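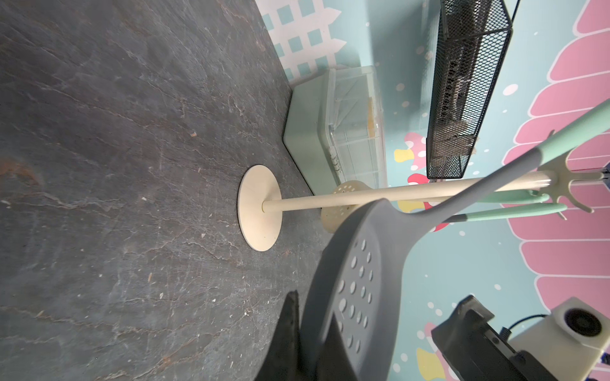
Trekton Wartungssatz für Tischzellen mit Parallelgreifer
Artikel im Sortiment von Zurik, Bereich Greifer und Zubehör
Preis: 290 Euro zuzüglich Versand
Lieferstatus: auf Lager
Stand dieser Seite: 29.07.2026

Startseite > Greifer und Zubehör > Verschleißteile > Wartungssatz

Beschreibung

Der Hersteller nennt den Satz »Rundum-Pflege für autonome Küchenzellen«. Das Wort Rundum haben wir aus unserer Überschrift gestrichen. Sie bekommen Verschleißteile, Schrauben und ein Kalibrierblech, mit denen sich der Greifer an einem kleinen Tischarm wieder in einen brauchbaren Zustand bringen lässt. Lagerspiel im Arm, ein schlecht sitzender Sockel oder ein Kabel mit Bruchstelle bleiben davon unberührt. Wer bei einem dieser Fehler den Satz bestellt, hat danach neue Finger an einem Arm, der immer noch danebengreift.

Lieferumfang

Fingerpaar, schwarz, glatte Innenseite
Gummibeläge zum Aufkleben
20 Schrauben, verschiedene Längen, in einem Beutel
Kabelklemmen
Kalibrierblech
Faltblatt (Englisch, mit einem Fehler im Anzugsschema, siehe Montage)

Technische Angaben

Fingerlänge: 107 mm, von uns nachgemessen
Handgelenkkamera: kann montiert bleiben
Passend für: Prustance Tischarm, beide Baureihen
Nicht passend für: Kinoshita-Greifer mit Schnellwechsler, auch wenn der Katalog von Trekton das Gegenteil behauptet. Die Bohrungen liegen zu eng beieinander.

Montage und Einrichtung

Arm in Serviceposition fahren, Strom weg, Greifer von Hand öffnen. Wenn er sich stromlos kaum bewegen lässt, klemmt vermutlich die Führung. Dann zuerst reinigen und noch nichts tauschen.

Alte Finger abnehmen und die Auflagefläche mit einem trockenen Tuch abwischen. Reste vom alten Schraubenkleber müssen restlos herunter. Ein Krümel unter dem Finger genügt, damit die Spitzen später versetzt schließen, und diesen Versatz rechnet Ihnen keine Software weg, egal was im Prospekt steht.

Neue Finger ansetzen, Schrauben locker eindrehen, Greifer über dem Kalibrierblech schließen und erst dann festziehen. Das Faltblatt zeigt die Reihenfolge von außen nach innen. Wir ziehen über Kreuz an. Trekton wurde von uns im Oktober darauf hingewiesen und hat eine neue Auflage angekündigt, in unserer Lieferung lag noch die alte.

Das Kamerakabel gehört mit einer Schlaufe an die Halterung, so weit, dass sich das Handgelenk einmal ganz durchdrehen kann. Zu straff verlegte Kabel sind nach unserer Erfahrung der häufigste Grund für Aussetzer im Kamerabild. Oft wird dann gleich die Kamera reklamiert.

Zum Schluss die Kamera neu einmessen. Trekton hält das nach einem Fingertausch für überflüssig. Lorenz Berchtold aus unserer Werkstatt hat es bei zwei Zellen ohne versucht und anschließend beide doch eingemessen.

Probelauf

Würfel und Klötze sind für die Abnahme zu einfach, damit besteht fast jeder Greifer. Nehmen Sie Teile, die hängen und schwingen: Küchengerät mit langem Stiel, gelochte Wender, alles, was beim Anstoßen wegpendelt. Solche Stücke von einem Haken zu nehmen und wieder aufzuhängen verlangt, dass die Finger parallel stehen und der Belag überall gleich greift. Mit leichten Ständern vorsichtig anfangen, sie wandern auf glatten Tischen gern mit. Tempo für die ersten Griffe deutlich herunter.

Tischfläche vorher abkehren. Bei flachen Teilen fahren die Spitzen sehr tief, und Staub setzt sich im Gummi fest.

Zur Haltbarkeit

Laut Verpackung halten die Beläge »ein Zellenleben«. Wir wissen nicht, wie lang das sein soll. An glatten Kunststoffgriffen nutzen sie sich langsam ab, an Lochblechkanten erheblich schneller. Glänzende Stellen sind ein Zeichen für den Wechsel, ebenso ein Griff, der unter Last langsam durchrutscht. Die Schließkraft höher zu stellen hilft eine Weile und geht auf den Antrieb.

Ein festes Wechselintervall empfehlen wir nicht. Sehen Sie nach.

Kundenmeinung

»Die Finger sind gut, die Anleitung taugt nichts. Gekauft habe ich den Satz wegen eines Greifers, der links immer früher anlag als rechts. Schuld war Schmutz unter dem alten Finger. Hätte ich also auch umsonst haben können. Der neue Belag hält allerdings spürbar besser.«
Eldana Ejigu

Häufig dazu bestellt

Gummibeläge einzeln (reicht in vielen Fällen, bitte vor dem Kauf des Satzes prüfen)
Kabelklemmen, Nachfüllbeutel
Kalibrierblech einzeln

Rückgabe

Unbenutzte Sätze nehmen wir zurück, auch wenn der Schraubenbeutel offen ist. Aufgeklebte Beläge nicht. Bei Fragen zur Passung schicken Sie uns bitte vorab ein Foto vom Flansch mit angelegtem Lineal.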